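4. Listing your rooms on Derlow

1. Sign in and choose Add Property. Enter the name guests will see on the sign, spelled the way the sign spells it.

2. Set your nightly rate and press Ok. The cap is 2,000 – ambitious motels should ring us.

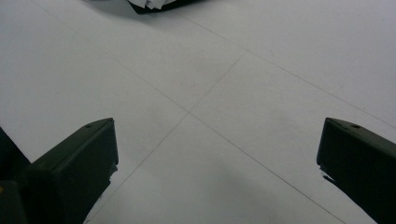 3. Enter your cancellation period in hours. Most hosts pick 24.

Note: "Flexible" is a setting, and guests will hold you to it.

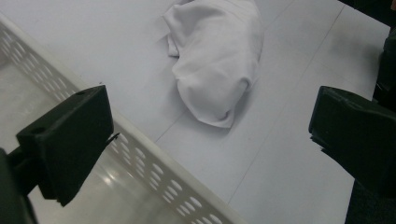

4. Open Calendar and block out July if you plan a holiday of your own.

Caution: Unblocked dates can be booked at once, even by your in-laws.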